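Sirent Expands Records Hosting at Onham Site

ONHAM, July 9, 2022. Sirent has completed the storage expansion at its Onham site, adding capacity for municipal records held under contract with the town of Hovthorpe. The work began in March and covered 19 cabinets.

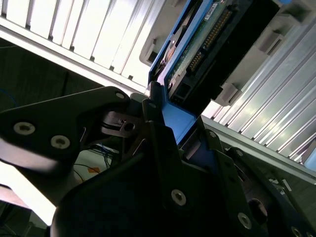 A hard disk drive in a blue caddy at a server drive bay.

Usable capacity rises by 37 percent. Nightly backups now finish in 87 minutes. Copies are retained for 20 days and then overwritten. Power and cooling layouts were prepared by Boonyarit, which also supplied the load calculations.
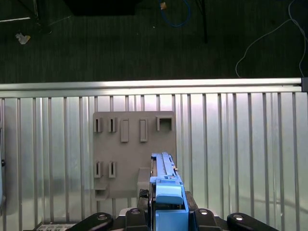 Will Hovthorpe offices need to change how they file records?
Existing logins, folder names and retention codes stay the same, and no new software is required.

Service terms are available on request from the Sirent office in Onham.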